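Mavcombe bakery course opens for a second year

Applications are open for the Mavcombe Community Baking Course, which returns to the old Corn Hall in Grandunton this December after a first year in which 83 people completed the full programme.

The course is run by Polishchuk Bakery and is free to anyone over 16 living in the Mavcombe district. It teaches basic bread making over 4 evenings, starting at 6.30pm. Flour, yeast and tins are provided. Those taking part should bring an apron and a container to carry their loaves home.

New this year is an evening on everyday sandwich bread, added after requests from people on the first course. Earlier sessions concentrated on rolls, soda bread and a plain sourdough. The new evening will cover the white tin loaf, how long to prove it, how to get an even crust and how to slice and store it so that it keeps for several days. 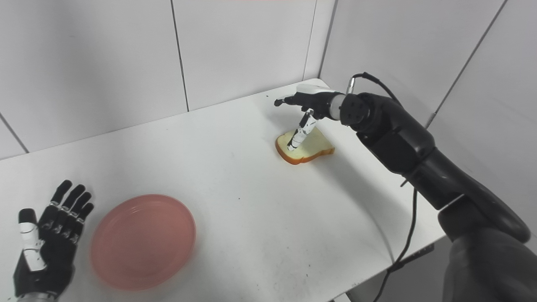 Bronwyn Gilchrist said she had signed up last year expecting to learn one recipe and now bakes twice a week. She had asked for the tin loaf to be included, she said, as "it's what my children will eat, and mine always sank in the middle".

The course costs around £300 an evening to run. Part of this is met by the bakery and part by a grant of £1629 from the Bada Fund, which supports adult classes in small towns. The grant covers hall hire, oven servicing and printed recipe sheets. The sheets are available in English and Ukrainian, and large print copies can be requested when booking.

Lesia Tkachenko, head baker at Polishchuk, will teach all of the sessions with Aatos Peltonen. "Most people have an oven and a bowl, and that will do for nearly everything we make," she said. "We will go slowly, and there will be time for questions."

The Corn Hall has step-free access from the car park in Mill Lane. Anyone with a food allergy should mention it when applying.

Application forms can be collected from the bakery counter or from Grandunton Library. Places are given in order of application and a waiting list will be kept.

Press contact: Noemi Ferraro, Polishchuk Bakery, Grandunton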